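Cold tea on the worktop, and what the cups do to it

Filed under: Kitchen, Tea

The worktop went in at the end of June. It is gray, poured, slightly mottled, and sealed with two coats of the Baston water-based sealer. The sealer data sheet gives 11 days to full cure at room temperature. I gave it longer and still kept a tray under anything with a color in it. Tea is a mild stain compared with red wine or turmeric, but a ring left overnight on an uncured sealer is a ring for good.

The tray is a Vellow, the deep teal one with the rounded corners. I wanted a raised rim, a glossy surface that wipes clean in one pass, and enough width for two cups with a gap between them. The rim will hold back a knocked cup if you get to it quickly. The gloss shows every water spot. I dry it with a dish towel after use and put it away on edge behind the cutting boards.

The cups are Cudham, pale blue with vertical ribs, and they took more thought than they deserved. I had been serving cold tea in straight glasses, which sweat in warm weather and get slippery. Ribs help the grip. The taper means they nest, but two nested cups put away damp will stick, so I store them side by side. Filled to a sensible line, each takes 300 ml. The blue interior changes how the tea reads: a light green tea looks slightly dull against it, and a dark roasted tea looks almost black. If you judge strength by eye, use a white cup for the first pour and these for the rest.

On the tea itself. I buy it bottled for weekday afternoons and brew it otherwise. The Sugawara shop prices the bottles by the case, and the last two cases came to 761 yen and 1,272 yen, the cheaper one being a clearance on the lighter tea. The difference in taste is smaller than the difference in price. The darker tea keeps its flavor when very cold. The lighter one goes flat below fridge temperature and is better left out for ten minutes before pouring.

My pouring order is fixed by now. Cups go on the tray first, then the tray goes where it will stay, then the bottles come out. Carrying a loaded tray across the kitchen is how I lost a glass last year. I pour the lighter tea first and finish an open bottle before starting another. Opened bottles go in the fridge door and get used the same day.
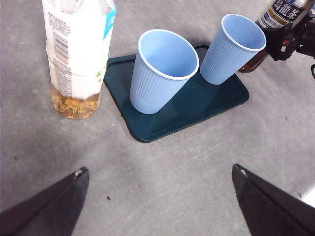

Marta's objection, when I went over all this at dinner, was that pale blue is the wrong color for tea altogether and that the ribs will hold a brown line at the base within a month. A soft brush and baking soda would fix it, she said, but she would have bought plain white and skipped the brushing.

She may be right about the line. I rinse the cups straight after use and have no staining so far, but that is only a few weeks of data. The sealer gets its second inspection when I redo the edge by the sink – there is a patch near the faucet where water has stopped beading.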